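Okay, the hall shelf. Several of you asked for updates after I mentioned it last month, and I have been putting it off because I wanted it to be finished first. It is not finished. You're getting the update anyway.

For anyone new, we moved into the house on Pritchard Street in November, and the hallway came with a big cubby unit that the last owners didn't want to haul out. Reddish-brown wood grain, heavy as a boat. I was all set to hate it and now I would fight someone for it.

My plan was for it to hold shoes, hats and mail. What it held by the end of the first winter was everything we owned that didn't have a place yet, plus a few things we didn't remember owning at all.

So I've been going one cubby at a time, in the evenings, with a cup of tea on the floor next to me. I tried doing the whole unit in one go back in the spring and ended up with the hall so full I had to climb over it to get to bed. One cubby a night is plenty.

First one was gloves and scarves. Easy. I kept the ones with a partner and put the singles in a bag, and then I took two of the singles back out of the bag because they're both blue and close enough for walking the dog.

Second one was paper. Oh my goodness, the paper. Manuals for a dishwasher we left at the old place, a Plerkholm catalog with a page folded down for a lamp I don't even like anymore, takeout menus, a map of a state park. I sat there and read the whole map.

I did find the receipt for the boot tray, $171, and I had told my sister it was "on sale." It may well have been on sale. I'm going to go on saying that it was.

A lot of you wanted to know about the little round metal fittings on the inside of the panels. They're what holds the thing together, as far as I can tell, and a couple of ours had worked loose over the years. I gave them a gentle turn with a screwdriver – gentle, please, don't lean on it – and the wobble is so much better.

For cleaning the wood I use a soft cloth, barely damp, and then a dry one right behind it. Someone recommended the Celtar polish and I tried it on the back of one divider. Nice smell, a bit slippery for my taste, and the cat skidded. I've gone back to the plain cloth.

Then there's the wrapped stuff, and I could use some opinions here. I have a whole pile of things still in their clear plastic, from gift swaps and the Pristach closing sale and who knows where else. Part of me wants to unwrap every last one and part of me says the plastic keeps the dust off.

For now the rule is that anything still in its wrapper gets stood upright in a cubby where I can see it. If it goes in lying down, it slides to the back and I forget about it until the next move. I learned that with the candles.

The one I keep picking up and putting back is the amber-orange one with the snakeskin sort of pattern on the top half. It's loud! It goes with nothing in this house except, funnily enough, the shelf – all that orange and brown against the red of the wood. I think it gets to stay out.

Next up is the bottom row, which is shoes, and I'll need a full pot of tea for that one. Tell me how you all store yours, and be kind about the boot tray.

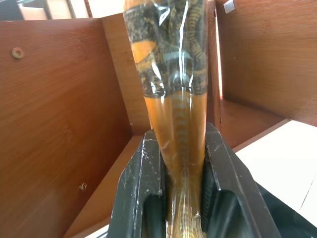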